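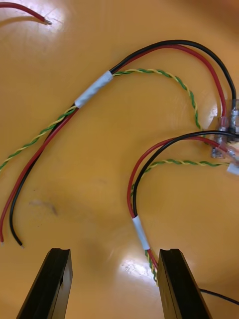 Harness check, bench 2: red, black, green-and-yellow twisted pair, white tape, clear connectors

Wire harness inspection checklist, Ornwood repair room
Filled in by Seija Heiskanen, 25 November 2023

Hi all! Same list as in June, with my comments under each line so whoever picks up the Kasport job after me can see what I was thinking. I tend to ramble on these (sorry, Ikonen folks), so skip to the marks if you're in a hurry.

1. Bench wiped down, no clippings or stray strands
OK. I love this orange-yellow top for dark wire, you spot a black snippet right away. It does throw a lot of glare though, so move your head around a bit before you decide you've seen everything.

2. Harnesses laid out so each wire can be followed by eye
OK. I like the bigger one spread in a wide arc and the smaller one kept below it. Please don't straighten them by pulling on the connectors!!

3. Colors match the build sheet
OK. Red, black and a green-and-yellow twisted pair in each. The sheet from Andaline says the same thing, so we finally agree on something.

4. Stripped ends
RECHECK. The red and black ends on the big harness are stripped and I'd like another pair of eyes on the lengths. Run a fingertip down the insulation just behind the bare part and feel for nicks. If you find one, trim back and strip again, and write the new length on the sheet (I forgot to do that in June and heard plenty about it).

5. Tape band
OK with a comment. The white tape on the big one holds the red, the black and the twisted pair together, and that's how I want it. Try sliding it gently with your thumb. If it creeps, put on a fresh piece. Don't wind more over the old one, it gets lumpy and then it won't sit in the clip.

6. Twisted pair
RECHECK. It goes off on its own curve after the tape on the big harness. Fine by me on the bench, but check that it still reaches its connector without tugging once the whole thing is in the housing.

7. Connectors and crimps
OPEN. Clear plastic is such a gift, you can see the metal terminals without taking anything apart! Use the magnifier anyway. Look for strands sitting outside the crimp, then do the pull test on each wire, slow and steady, 20 newtons, 14 seconds. No jerking.

8. Continuity, end to end
OPEN. Meter is in the second drawer. Wiggle the wire close to the connector while you listen for the beep.

9. Insulation test
OPEN. 500 volts, both harnesses, and nothing else plugged in. Hands off the bare ends, please, I mean it.

10. Loose wire
NOT OK. There's a single red one with a bare tip up in the corner by the glare spot. Bag it and label it, or bin it, but get it off the bench before you start on item 8.

11. Paperwork
Half done. Sheet is in the Kasport folder, my initials are on items 1 to 3 and item 5. The rest is waiting for a second signature.

Seija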